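Leergut in zwei Behältern sammeln: Einrichtung am Arbeitsplatz

Die Anleitung gilt für kleine Sammelstellen in Büros, Teeküchen und Werkstätten, an denen Getränkeflaschen und Dosen getrennt erfasst werden. Benötigt werden zwei offene Behälter ähnlicher Größe, farbiges Klebeband und eine ebene Stellfläche.

1. Behälter aufstellen

Die Behälter stehen nebeneinander vor der Wand, mit einem schmalen Spalt dazwischen. Zwei deutlich verschiedene Farben ersetzen die Beschriftung. In unserer Aufstellung ist Gelbgrün für Kunststoffflaschen vorgesehen, Grau für Dosen. Die Positionen werden mit kurzen Streifen Klebeband auf der Fläche markiert, damit nach dem Leeren alles wieder am gleichen Platz steht. Rot und Blau sind auf Weiß gut zu erkennen.
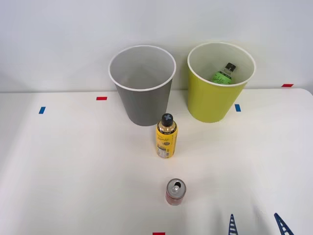
2. Dosen vorbereiten

Geöffnete Dosen vor dem Einwurf vollständig ausgießen. Kurz ausspülen genügt, Spülmittel ist nicht nötig. Dosen nicht zusammendrücken: Der Automat muss den Strichcode lesen können. Bei der roten Cola-Dose steht er auf einem kleinen weißen Feld an der Seite und läuft längs der Dose. Eine Knickfalte an dieser Stelle führt meist zur Rückweisung. Die Lasche bleibt an der Dose.
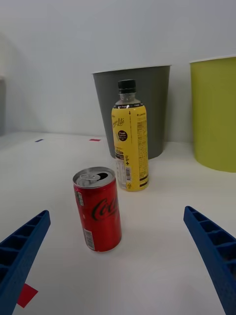 3. Flaschen vorbereiten

Restflüssigkeit ausgießen, Deckel wieder aufschrauben. Das Etikett bleibt auf der Flasche. Bei umlaufenden Etiketten wie dem gelben der Lemon-Lite-Flasche vor dem Einwurf prüfen, ob der Rand anliegt – lose Enden bleiben im Einzug hängen. Dosen und Flaschen, die noch nicht geleert sind, werden aufrecht vor den Behältern abgestellt und erst danach sortiert.
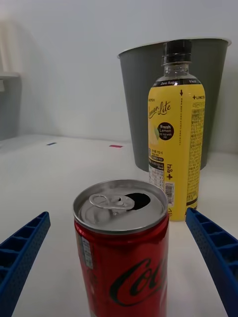 Wohin mit Flaschen, die kein deutsches Pfandzeichen tragen?
In den gelbgrünen Behälter, wenn sie aus Kunststoff sind. Beim Leeren werden sie aussortiert und über die örtliche Wertstoffsammlung entsorgt. Gleiches gilt sinngemäß für Dosen aus dem grauen Behälter.

4. Leeren

Behälter leeren, sobald der Inhalt den Rand erreicht. Flaschen und Dosen kommen in getrennte Säcke. Behälter mit warmem Wasser auswischen, trocknen lassen und an den Markierungen ausrichten. Abgelöste Streifen sofort ersetzen, Klebereste vorher entfernen.

Bearbeitung: Vivek Rajput
Stand: März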